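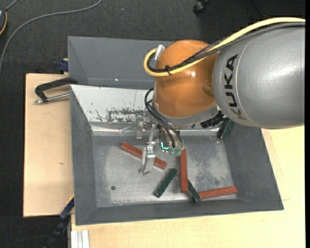 Page last changed: 1 February 2026

Enis cell: cable routing, bin fixing and frame re-teaching
Project report, Automation Workshop, Lisbridge
Iolanda Aguiar and Benedito Vieira

1 Scope

The Enis cell is a KUKA arm working over bins on a wooden table. The handling program, Celano, picks bars from the front bin and puts them into the one behind it. Celano was written by an earlier project group and was left unchanged except for the frame data. Our work covered the lines running to the tool, the fixing of the bins, and the procedure for re-teaching the bin frame. Grasp planning is treated in the Camargo report and is not repeated.

2 Condition at handover

The cell had been moved between rooms and put back into service without a written check. Three faults were recorded in the log.

The lines over the wrist had been tied down hard against the housing. With the last axes near the end of their working range, the bundle pulled tight and the connector took the load. The outer jacket of one dark line showed wear and the line was replaced.

The front bin could be shifted by hand. A finger that touched the rim on the way out moved the bin, and every later pick in that run was off by the same amount in the same direction. The earlier group had corrected this by adding an offset in the program. Several such offsets were found, with no comments.

The base frame for the bin had been taught on the table, with the bin position entered as a measured distance from the table corner. Any change to the bin therefore went unnoticed by the frame.

3 Routing of the lines

The yellow cable follows the top of the gray arm segment, comes down over the orange joint and turns back in a tight loop. The dark lines run beside it. A black cable tie holds the yellow and dark lines together on the orange housing.

We considered moving this tie further back along the arm to open the loop. It was tried and rejected: the bundle then lifted away from the housing during fast reorientation and struck the rear bin wall on the return path. The tie went back to the orange joint, and slack was added upstream of it. The loop stays tighter than we would like. The cable should be inspected there first.

The hoses are routed separately. They bow out to the left of the collar and return toward the tool, ending at the green fittings. The bow is needed for wrist rotation and must not be tied in. It is also the part most likely to catch on a bin wall, so the approach poses in Celano were checked with the wrist at both ends of its permitted rotation. The limit was reduced by 20 degrees on the side where the bow came closest to the wall. No pick used in our tests needed the lost range.

Procedure for checking the routing:

Put the robot in manual reduced speed. Remove all bars from the front bin.
Move to the home pose, then jog the wrist slowly to each limit. Stop if any line goes straight.
Look at the loop, the tie and the connector at each limit.
Jog down to the lowest approach pose and repeat.
Turn each connector by hand. It should not move.
Trim new ties flush after the check is passed. The free end of the present tie was left long and should be cut at the next service.

4 Fixing of the bins

The bins stand on wood, which is cheap and easy to rework but gives no reference surface. Screwing the bins down was ruled out because the table is shared with other course groups. Clamps are used.

The threaded clamp at the place where the bins meet is tightened first, then the others. Tightening in the opposite order pulled the front bin out of line with the rear one. After tightening, push on the front rim with the flat of the hand and look at the junction between the bins. If it opens, release everything and start over. Clamp handles have to point away from the arm. A handle turned inward is inside the swept volume of the gripper when it works near the left wall.

The clamps mark the wood. A harder pad was tried under one of them and slipped, so the marks are accepted.

5 Bin frame

The frame is now taught on the bin itself. The origin is on the floor of the front bin at the front left, the X direction runs along the front edge of the floor, and the third point fixes the plane. Points were marked with a scribe. The bin floor is already scuffed and speckled from use, and a scribed cross is easy to confuse with an old scratch, so each was filled with paint marker.

Teaching takes two people, one on the pendant and one watching the tip. The pointer tool replaces the gripper for this step. Its tool data must be selected before the first point is touched; we forgot this once and lost an afternoon. After teaching, the gripper is refitted, its own tool data is selected, and the tip is driven to each mark at reduced speed as a check. The accepted deviation is 2 mm. All old offsets in Celano were set to zero and the lines deleted after a week without use.

6 Test

Mixed loads of reddish-brown and dark green bars were used, tipped in by hand. Bars were allowed to cross and to rest against the walls. A run was ended when the bin was empty or the program stopped.

In total 83 picks were attempted after the rework. Of these, 2 failed. Both concerned a bar leaning against the rear right corner, where the finger touched the sloping side before it reached the bar. The bin did not move in either case, and the following picks were made without correction. We have no equivalent figure for the old state, as the log from that period does not separate failed picks from operator stops.

Bars lying across one another were picked in the order given by the program. Where the lower bar was dragged along by the upper one it usually dropped back onto the floor. This was not counted as a failure but should be looked at by whoever takes over the grasp planning.

7 Upkeep

Before each session: hand test on the bin rim, visual check of the loop and the tie, hoses free of the bin wall through one slow cycle.

Monthly: full routing check as in section 3. Drive the tip to the scribed marks and enter the deviation in the log. Wipe the bin floor; dust collects along the strip between floor and rear wall.

After any collision, or if the table has been moved: re-teach the frame. Do not add offsets.

8 Open points

A bracket to carry the yellow cable clear of the joint has been drawn but not made. Benedito Vieira has the drawing. It would allow a wider loop, but it adds height above the wrist and the clearance to the cell frame has to be measured first.

The next routing check is due in April. Iolanda Aguiar keeps the log until then.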